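Chapter 7
Shelves, Gaps and Other Small Lies

In this chapter
Why books lean
Upright and flat storage compared
How to measure a shelf you already own
The neighbor problem: what stands next to the shelf
Exercises 7.1 to 7.6

Every household has a shelf that was going to be sorted out over the holidays. By 27 December 2023, when the first draft of this chapter was due, the author's own had been sorted out twice and looked worse each time. The second attempt involved a label maker. Readers who own a label maker may skip to section 7.3, where they will be treated gently.

Chapter 6 dealt with closets, where a door can be closed on the evidence. Open shelves have no door. Whatever you put on one is on show from the moment you let go of it, and the shelf goes on telling visitors about you while you are in the kitchen looking for clean cups. For this reason people tend to arrange bookshelves for an imaginary guest, usually one who reads more than they do. We will try to arrange them for the person who has to find the book.

7.1 Why books lean

A book is a poor column. It is tall and thin, and its covers stick out a little past its pages, so most of its weight hangs between two boards that would like to part company. Pack a row snugly from wall to wall and each book holds up its neighbor. Take a few away and the rest begin to settle toward the opening, slowly, like guests who have noticed the food.

The trouble gets worse on short shelves. On a long one you can lose a paperback and hardly see the difference. On a small one, a couple of missing books make a hole, and the usual answer is to push what remains out to the two ends and call the space in the middle "room to grow."

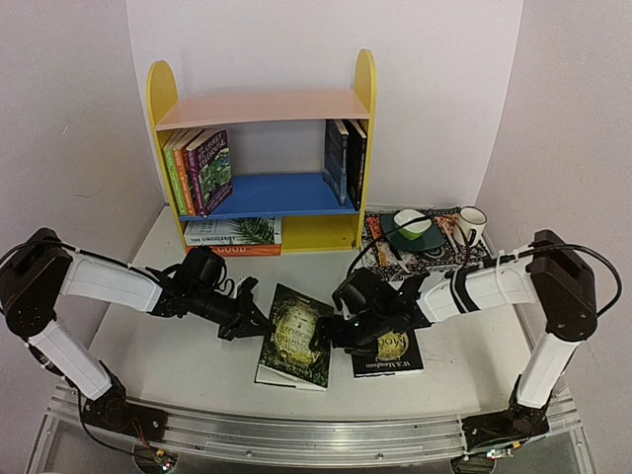

Room to grow is a fine idea with one weakness: the books at the open end of each group have nothing to lean on except good intentions. A bookend costs very little and fixes this. So does a heavy dictionary, if you still have one. The Davo folding bookend, used in the exercises for this chapter, takes up hardly any shelf and can be turned around when you change your mind, which in our classes at Flodthorpe happened before lunch.

The other cure is to lay books flat. A flat book can't lean, and a large one is often happier that way, with its spine under no strain. The price is paid later. The book you want will be at the bottom of the pile, and the pile will have become a place to put keys. Two books make a stack, five make a chore, and after that it is furniture. As a working rule, put only as many books in a flat stack as you can lift with one hand.

7.2 Measuring what you have

Before moving anything, measure. The inside width of the shelf is the figure that matters, and it is always smaller than the one on the box. A Fondlow shelf sold as 40 inches wide gives you 36 inches between the side panels. Your books will have been bought with the larger number in mind.

Now measure the books, standing and pressed lightly together. If they come to 24 inches on that 36-inch shelf, you have a third of it free and must decide where the free part goes. Put it all at one end and you need one bookend. Leave it in the middle and you need two. Scatter it here and there and you need a different hobby.

Last, look at what stands beside the shelf. A small bookcase on a tabletop shares its home with breakfast, and breakfast tends to win. Chou's Rule, which you will meet again in Chapter 9, says that any dish left within reach of a book will in time be set down on it. Leave a hand's width between the two, and check it again on Friday.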